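13 June 2018

Again the navy one. I came home with it still in my head, so I will write about it before I cook, otherwise I will be too sleepy. 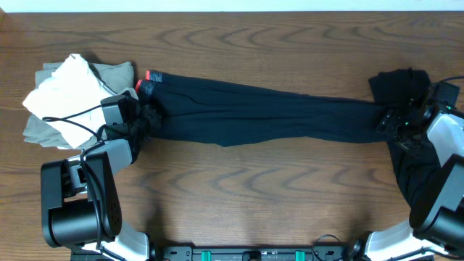 My mother used to say that cloth has no shape, it only has the shape of the last thing that was done to it. I thought of this many times today. A cup is a cup also when you turn it upside down. The navy garment is a different object each time one arm lets go of it. It has a speckled blue-grey part at the cuffs, with a red edge, and I was very glad of this red edge because it is the one place where I can see quickly which end is which. The rest is dark on dark. When it is gathered in a heap near the right arm I cannot tell the layers apart myself, and I have been folding clothes for 25 years, if I count from the time I was tall enough to reach the table.

In the morning we tried it stretched between both sides. When it is pulled it makes a long band with thin creases going along it, and the lower edge hangs a little. It looks like progress, but I am not sure it is the right beginning. At home I never pull a piece of clothing from end to end. I hold it at the shoulders, I shake it one time and gravity does the most of the work. The arms do not shake. I asked at Giteo if they could and the answer was "in principle", which I have learned is a polite English word for no.

I want to write down properly what I think about the question, because my sister asked me on the telephone last night and I gave her a stupid answer. She asked: will there be a machine to do the laundry before she is old? I said yes, of course, soon. Then I lay in bed and thought, why did I say it? It is because I work there and I wanted to sound important.

What I should have told her is more like this. The washing has been done by a machine since before we were born. The drying also. What is left are the small parts between, which have no name. To take out the wet sheet that has swallowed all the socks. To find that the sleeve is inside out. To see that a collar is still damp and to hang that one back. To know that this T-shirt belongs to the younger boy although it is the same size as the one from the older boy, because the older one would never wear it. All this we do while thinking about something else, and so we believe it is easy.

When I worked at Wamness we had 800 pieces on a normal day, mostly hotel towels and sheets, and there the folding machine was very good. It was good already in the first week I came, and it was an old machine. But a hotel towel is always the same towel. A person stood at the front and put the two corners in the clips, and that person was often me. I used to be a little offended that the visitors looked only at the machine. They said how clever, how fast, and they stood with their backs to the three of us who were giving it the corners. So when I hear now that the folding is solved, I want to ask who is finding the corners.

With two arms on a table it is the other way around. They are meant to find the corners themselves, and the folding after this is almost nothing. Today the best try, from a heap to something that I would agree to call folded, was 47 minutes. I wrote it in the work book without a comment. I could have done it in the time to say the sentence. But in March there was no number to write in that column at all, only a line, and I must be fair to them. I am harder on the arms than on the new girls at Wamness, who also made terrible sleeves in the beginning.

The pile at the left was also a question today. There is the grey-green cloth, in layers, and the white one thrown on top of it, and I left it like this because in a real house it is always like this. Nobody has one garment alone on a clean table. The people from the office like it tidier. We had a small discussion, friendly, and I think I did not explain myself well. I said "it must be dirty" and they thought I meant not washed. I meant disordered. Messy! That was the word, it came to me on the bus, as always.

Another thing I noticed is the cables. A cable lies over the cloth and I find that I watch it more than I watch the fingers. A person folding has no such thing. The nearest is a woman with long hair, or my aunt with her necklace, who leaned over the ironing board and we all shouted. I move the cable away in my mind all day long and in the evening my neck hurts from it.

After lunch it was slow. I sat and wrote notes on the fingers, because I was asked to say in simple words what the hand of a person does that these do not do. It is a difficult question! I folded a tea towel over and over and looked at my own hands like a fool. I found these things, and I copy them in from my paper so I have them.

I rub. When I have picked up two layers by mistake I feel it at once, and I rub the thumb on the finger and one layer slides off. I do not decide to do it.

I use the side of the hand, the whole side down to the wrist, to press the fold flat. Almost never the fingers.

I hold things under my chin. Large things only, the sheets. I was shy to write this one but it is true, and they laughed in a nice way.

I use the edge of the table. I let the sleeve hang over it while I do the other one.

I stop. If a thing is good enough I stop, and good enough is different for a pillowcase and for a blouse I must wear to a wedding.

The last one interested them the most. It seems it is hard to tell a machine when it is finished. It will go on making the corner a little better and a little worse. I know some people like this also.

On the bus from Clollham a man beside me was reading about kitchens with robots in them, and I could see the drawing over his arm. The robot in the drawing had an apron. I have seen many of these drawings now and there is always an apron, and the kitchen is always empty of food. I would like to see the drawing with our kitchen, where the drawer opens only if the oven door is closed, and the lid of the rice pot has no handle since the move, and one must know to use the cork.

Then at home I was looking at my own chores with these new eyes, which is a sickness from my job. I tried to decide for each one, could it be a machine now, or later, or never.

The floor: now. My neighbour has the round one. It eats the fringe of her carpet and she must rescue it, but she would not give it back.

The dishes: now for the washing, and not for the putting away. To put away is the part I hate, so this is not so much help to me.

The windows: perhaps, I have seen one that sticks on the glass. I do not wash my windows often enough to have an opinion.

The bed: later. It is a very large cloth with a very large problem inside it, and I say this as someone who fought with the doona cover for six rounds this evening and had the corner on the wrong end again.

The shopping bags: I think later. Eggs.

The ironing: I would have said never, and then today I was not so certain. Ironing is at least flat. One arm to hold and one arm to go along. I might suggest it to them, but then someone must stand beside a hot iron held by a robot and I know who it will be.

My father's shirts when he visits: never, because he does not let even me.

I see that I wrote "never" only one time, and for a person and not for a task. Perhaps my answer to my sister was not so stupid, only the word "soon" was wrong. She is younger than me and she will be old later. I will telephone her at the weekend and correct it. She will have forgotten that she asked.

The letter from Liyanage came, at last, about the course. They have a place for me if I can start when the winter holidays are over, two evenings. It is electrical basics, and I would understand then half of what is said at the morning meeting and not just nod. I am a little afraid of the mathematics. I must answer before the end of the month and I must ask at work if I can leave earlier on those days. I put the letter under the fruit bowl so it does not get lost with the bills.

It was cold tonight, I had to take the second blanket down. Soup from yesterday, with the last of the barley, too thick, I added water and then it was too thin. My own washing is in the basket since two days and I have not folded one piece of it. I carried it from the chair to the bed, and when I want to sleep I will carry it from the bed to the chair.

Tomorrow: ask about the red edge, whether they can have some garments with a clear border on them for the practice. Bring the old striped pyjamas. Buy barley. Ring the dentist.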